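2020-05-11

# Why do stores have BIG fancy opening days?

Quick one today, kids, lots to get through.

Say a clothing brand called Zestine makes coats. It sells them in other people's stores. A rack here, a shelf there. Then one day it opens a store with only Zestine stuff in it. The biggest, fanciest one it has is called a **flagship**.

Funny word! Comes from the navy. The flagship was the ship that carried the commander and flew his flag. So a flagship store is the one out in front.

## What's in it?

More room, mostly. A small Zestine shop might have 15 coats hanging up. The flagship could have 1,380 things to look at, hats and belts and socks too. Nice lights. Soft chairs for whoever is tired of waiting (usualy a dad).

Also windows. People called **window dressers** plan them. In July they might already be putting up fall sweaters, when it's way too hot to wear one. Stores like to be early.

## Does it cost a lot?

Yes. Rent on a busy street is huge. Some flagships don't even make much money! The brand wants you to walk by and remember the name. Kind of like a giant ad you can go inside.

## Who gets asked to the party?

- people who write about clothes
- good customers
- sometimes the designer's family

Qistina Hutapea sews coats for a little label called Wijaya. She told me their first opening had 3 trays of dumplings and the line for the fitting room was longer then the line for food. They had mailed 2,000 invitations. Way too many. People stood on the sidewalk.

## Words to keep

**Boutique** (boo-TEEK): a small store, often for clothes. From French.

**Label**: the tag in your shirt, and also the company that made it.

**Fitting room**: where you try stuff on. Check the sign, some only let you take a few things in.

## Try it

Fold a shoebox into a store window. Pick one color. Make up a brand name, mine is Skerkitz. Put the best thing in the middle and leave space around it, crowded windows are hard to look at.

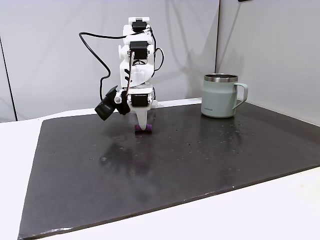 Then stand across the room and look again. Can you still tell what you're selling? If not, take something out. Next time: buttons, and why some shirts have them on the other side.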